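May 3, 2012

Dye notebook, cochineal run, second go

Okay, where was I. The first cochineal batch came out the color of a Band-Aid and I sulked for a few days, so this entry is me starting over with better notes. Gilles Bodin read the last one and wrote "what water?" in the margin in pencil, three times, and he has a point. I wrote down the weight of the bugs to the tenth of a gram and then filled the pot from the tap without a thought. Our tap water is hard enough to fur up a kettle by the weekend!

So, water first this time. Same wool (the Gedik two-ply, undyed, scoured Monday), same alum, same bugs from the bag marked Mridha, and the only thing I'm changing is what goes in the pot. One pot tap, one pot bottled, one pot rain from the barrel behind the shed, strained through a coffee filter because of the midges.
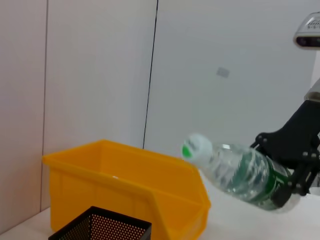

Bottled water, white cap with the green mark.

Weights, before I forget. Skeins are 10 g each, cut from one hank so nobody can blame the sheep. Each pot gets 1,000 ml. I did the mordant all together in the big enamel pot, with alum at twelve percent of the fiber weight and cream of tartar at six, and brought it up slowly over an hour and then held it just under a simmer for another hour. Left it to cool with the wool in overnight. I've read that you can skip the overnight. I have skipped it before and got stripes, so I'm not skipping it.

The bugs: ground in the old mortar, the chipped one, until they were like cocoa. Then a paste with a splash of whichever water the pot was getting (this matters, I nearly used tap for all of them out of habit and caught myself with the jug in my hand). Boiled, strained, boiled the grounds again, strained again, put the lots together. The smell is not terrible. Kind of like hay with something wrong with it.

pH strips before any wool went in:
tap, a bit over 8
bottled, 7 and a hair
rain, between 5 and 6, the strip couldn't make up its mind

I want a proper meter. I have wanted a proper meter since September. The strips are no use at all once the dye is in because, well, everything reads pink.

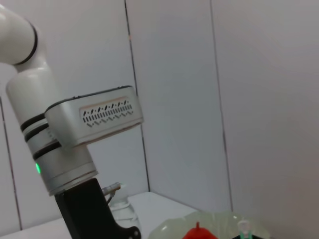 White tabletop, bottom of the shot.

Into the pots at 9:40. All three on the low burners, thermometer moved from one to the next and rinsed in between. The left burner runs hot, so I rotated the pots every ten minutes, and I missed one rotation when the phone rang. That was the tap pot on the hot side, probably twenty minutes straight. I don't think it matters much but it's written down now, Gilles, so you can put your pencil away.

By 10:15 you could already tell them apart. Tap was going toward plum, very blue, and kind of dull. Rain was a real red, the sort you'd paint a mailbox. Bottled sat in between and I liked it best, a strong raspberry with no gray in it. Wet wool always lies, though. Everything dries a couple of shades lighter and I've been fooled by that plenty of times.

Pulled all three at 11:00, let them cool in their own liquor, rinsed, hung on the rack by the window with tags. Paper tags went to mush last time. These are strips cut from a yogurt tub with a hole punched in, marker on the shiny side.

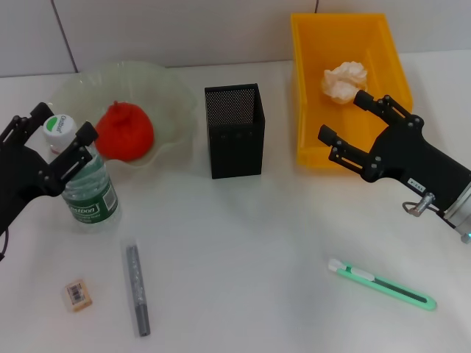 Next thing I need to sort out is the modifiers, because there's a fair amount of color left in all three baths and I hate pouring it down the sink. The plan is a small dip test from each pot, one with a pinch of citric acid, one with washing soda, one with a drop of iron, one left alone. That's a lot of little containers and I've run out of jam jars (Akia took the last box for her indigo). For rinsing I'd like something wide and see-through so I can tell when the color stops bleeding, and a pale green glass bowl like the one with the wavy rim would do for that, as long as I remember the green will pull the pinks a little gray when I look through it. Judge against white, always. Cutting off a yard of the Wikadden calico for a backing cloth.

Exhaust bath note: measured what was left in the bottled pot after the wool came out and got 943 ml. Less than I expected to lose with the lid off half the time.

Things I'd do differently:
Grind more bugs at once and keep them in a jar. My wrist is sore.
Put a lid on the rain pot sooner, there was fluff in it.
Write the label on the tag BEFORE the gloves are pink.

Still open: is it the pH or the calcium? Tap has both against it. I could bring the tap water down with vinegar to match the bottled and run that as a fourth skein, and if it still goes plum then it's the calcium doing it. There's enough of the hank left for two more skeins. Need more alum, and the dry readings go on the next page once the skeins are off the rack.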